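4.2 Recording a relabeling pass

By now you should have the Postier logger running and a cup of something nice beside you, because this part rewards patience. The method only works if the wrist view and the spoken instruction are saved together, so please take your time.

1. Set out the toy food and dishes any way you like. A bit of a muddle is good for the model!
2. Open the gripper fully and bring the wrist over the table.
3. Start the log, then read one instruction aloud, such as "put the strawberry in the bowl."

Note: with two strawberries out, say which one you mean (the one by the banana, say, or the one by the bowl). Deok-su Na found that vague wording spoiled 31 of our first 1,649 episodes. 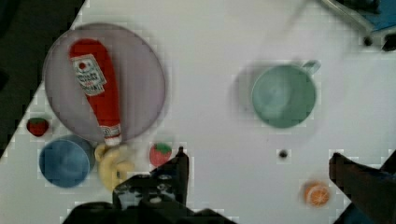 4. Guide the arm through the task slowly, and stop the log before you let go of the handle.
5. Repeat for six instructions before you rearrange anything.

Caution: keep your free hand away from the fingers whenever the log is running.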